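Casow opens Otlow workshop for demonstration day on low-cost robot arms

Mar 22, 2022
By Vandana Bhatt, Casow press desk 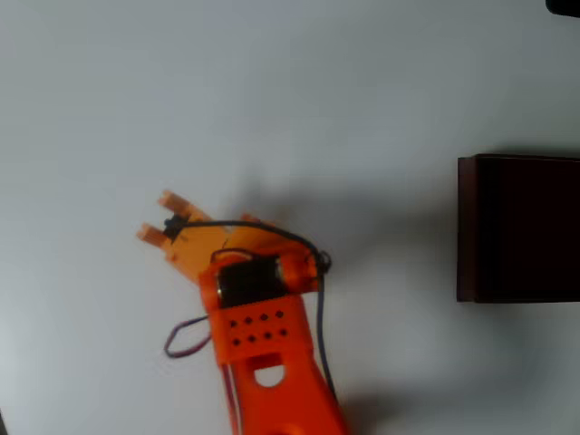

OTLOW — Casow, the automation training company, opened its Otlow workshop to 80 visitors for a day of demonstrations with small tabletop robot arms. Guests came from local manufacturers, two further education colleges and the Castley apprenticeship scheme. The programme covered assembly, calibration, manual guidance and the recording of short handling tasks.

The workshop has 10 benches. Each was set up for one stage of the work, and visitors moved between them in small groups led by Casow technicians. Groups began with assembly, where servo motors were seated in their brackets and the joints checked for free movement before any cable was connected. Cable routing was treated as a separate step. According to the company, a cable with too little slack at the wrist is the most common fault on arms returned to the workshop, ahead of worn gears and damaged connectors.

Calibration followed. Each joint was moved by hand to its two end stops and the positions were stored. Technicians then ran a slow test sequence at reduced torque and compared the reported joint angles with a printed reference sheet. Visitors were invited to repeat the procedure themselves.

The afternoon was given over to handling tasks. Operators guided an arm through a pick and place movement, and the joint positions were recorded for later playback. Casow has so far recorded 1056 such movements at Otlow. They are used to train its own course staff and to test changes to the control software before these are passed to customers.

"We wanted people to see the ordinary work, including the setting up and the checking," said Orlando Bermúdez, workshop manager at Otlow. "A visitor who has calibrated one joint by hand asks much better questions about the rest of the arm."

Flor Valderrama, who coordinates the Castley scheme, attended with 13 apprentices. "Most of them had only worked with fenced industrial cells," she said. "At this scale they can take a joint apart, put it back and find out what they did wrong in the same session."

Technical talks were given by Roxana Giraldo, on servo selection and duty cycles, and Édgar Villanueva of the engineering firm Henao, on gripper design for light parts. Mr Villanueva's talk dealt mainly with finger stiffness, grip width and the choice of contact surface. The slides from both talks are available on request from the press desk.

Casow will hold a second open day at Otlow in November. It will use the same bench layout, with an added session on fault finding — visitors will be given an arm with a known fault and a wiring diagram. Places are free but must be booked in advance. Colleges wishing to send a group should state the number of students and any access needs when they write.

Press contact: Vandana Bhatt, Casow press desk, Otlow
© 2022 Casow. All rights reserved. | Contact | Back to top
Last updated: same day as publication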